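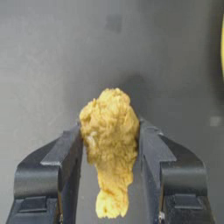
Fried chicken, drumstick shape, breaded. Coating check, item 4.

Posted November 2021 by the Bulimthorpe kitchen inspection desk
2 comments | 13 shares

HOT COUNTER CHECKLIST — BREADED CHICKEN
Site: Leemans, Bulimthorpe
Supplier of breading: Prirkach

1. Raw and cooked items stored on separate shelves. PASS
2. Probe thermometer calibrated and logged. PASS
Comment: Vemex unit, log complete.
3. Fryer oil changed per schedule. FAIL
Comment: Log sheet has a gap of 2 days. Staff state the oil was changed. No entry, no credit.
4. Coating even in color, no bare patches or sauce on surface. PASS
Comment: Golden yellow to light tan, slightly darker in the crevices. Rough, flaky surface is normal for this breading. Color is not evidence of safe core temperature — see item 5.
5. Core temperature taken at thickest part, clear of bone. PASS
Comment: 10 pieces probed, all above the site limit. Probe wiped between pieces.
6. Holding cabinet door seals intact. FAIL
Comment: Lower seal split at the hinge side. Replace before the December visit.
7. Allergen card displayed at counter. PASS
Comment: Card lists wheat and milk. Print is small but legible.
8. Discard times marked on trays. PASS WITH NOTE
Comment: Tray 17 marked in pencil. Use the grease marker.

Open items: 3, 6. Send a copy of the oil log with the seal invoice.

Contact the inspection desk | © 2021 Bulimthorpe | Back to top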